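Storura bench notebook, October, clearing the small stuff

Started at 3:10 pm, later than I meant to, with the tea already cold. The plan was to go through all the little things that pile up on the marble board and decide what gets kept, what gets a home and what goes in the bin. I've been putting this off since we moved the bench over from Wadunside (the drawers came over full and I have been living out of them ever since, sorry to whoever shares them with me).

Bin is up in the far right corner with one of the pale green bags in it, rim folded well over the edge. I like it there. Last month we had it on the floor and half of what we aimed at it ended up under the bench.
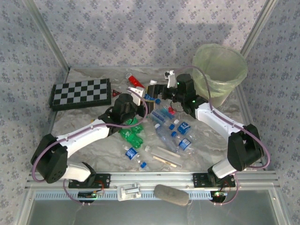 Rule for today was the same as the Yadav cleanup: if it has a partner somewhere, it stays until the partner is found. So loose caps are NOT trash yet. There's a white one and a blue one and I'd bet money that at least one belongs to something in drawer 2. I'll try them on everything before I give up. Last time I threw out a cap and found the pen it came off about an hour later, dried solid. Annoying!

The chessboard I'm less sure about. It takes up a whole corner and it's awkward to store, but people do play on it at lunch, and the shelf above the sink is too narrow (I measured, it misses by a finger). For now it can stay at the back left. If anyone has a flat box that would fit it, please leave it by the door with a note on it.

Inventory sheet: the old Brerer list stops at line 1103 and half of those things are long gone. I'm not going to renumber it. New items just go on the end, and I'll cross out the dead ones in pencil as I come across them, around 15 per session if I can stand it.
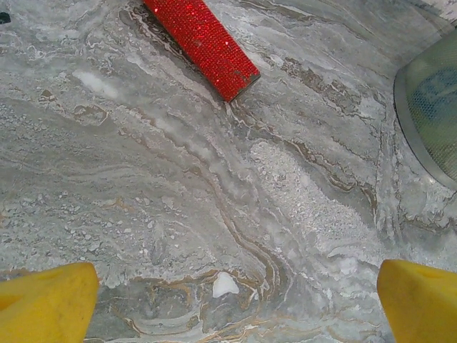 The red glittery thing goes under "keep, shiny," which I know is a silly category, but it's useful to me. All those little facets catch the light, so I can spot it even on this board, and with these swirly gray and brown veins that is saying something. Small gray bits vanish completely. I spent ages last week patting the surface for a washer that was right in front of me.

Still to do: try the caps, find the tray with the dividers, and wipe the board down with the soft cloth (the rough one is for the sink). Also order more green bags, the roll is nearly done.

Stopped at 4:40, drawer 2 still untouched.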